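### 4.2 Equipment planning and cost allocation

The budget for the Beddale cell was drawn up in two passes. The first, prepared by Siyabonga Ntuli, listed every item as a capital purchase and assumed that each station would be fitted out identically. The second moved fingertips, cables, bins and cutlery into a consumables line and left only the arms, mounts, computers and frames as capital. We report the second version throughout, as the first could not be reconciled with the way the equipment was being used by the end of September.

Arms were the largest item in both passes. Two suppliers, Grultach and Watkins, quoted on the same specification: a pair of arms per station, bench mounted, with power supplies and one set of spare fingers. The Watkins quote was lower at purchase but excluded freight and charged separately for replacement joints. Grultach included both for the first year. Once these were added back, the difference between the two was small enough that delivery time decided the matter, and the order went to Grultach.

The table and frame were treated as a single item. We had planned to buy finished benches from a catalogue, but none of the standard sizes left room for an arm base on each side without pushing the bins out of reach. Aluminium extrusion cut to length, with a timber top set inside it, came in at $2,281 per station including brackets and labour. A bolted frame can also be taken apart and moved, and we expect to do this when the Imadville lease ends. Brackets were ordered separately and arrived late – the only delay in the build that affected the testing timetable.

Test objects were budgeted at $200 per station. The sorting task uses ordinary spoons in several colours and small plastic bins, all of which can be bought over the counter. Replacement was assumed to be rare. Figure 3 shows a station partway through the sorting task, with spoons on the tabletop and in the bins.
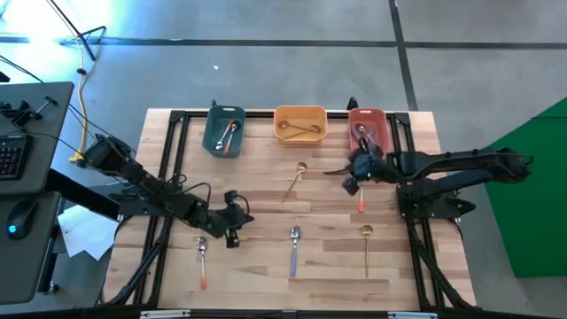
**Figure 3.** Two-arm station with bins at the far edge of the table and loose spoons on the work surface.

Cabling was underestimated in both passes. The original figure covered power and data to each arm base and allowed nothing for the runs along the links, which Mark Anthony Fajardo later costed as a yearly replacement. We have added his figure to the consumables line and recommend that other groups do the same before going to quote. Backdrop panels and floor tape were paid for out of general laboratory funds and do not appear in Table 2.

No allowance was made for a spare arm. With one station this is a tolerable risk, but a site running several would need to weigh the price of an idle spare against the lead time on a replacement, and our quotes do not settle that question.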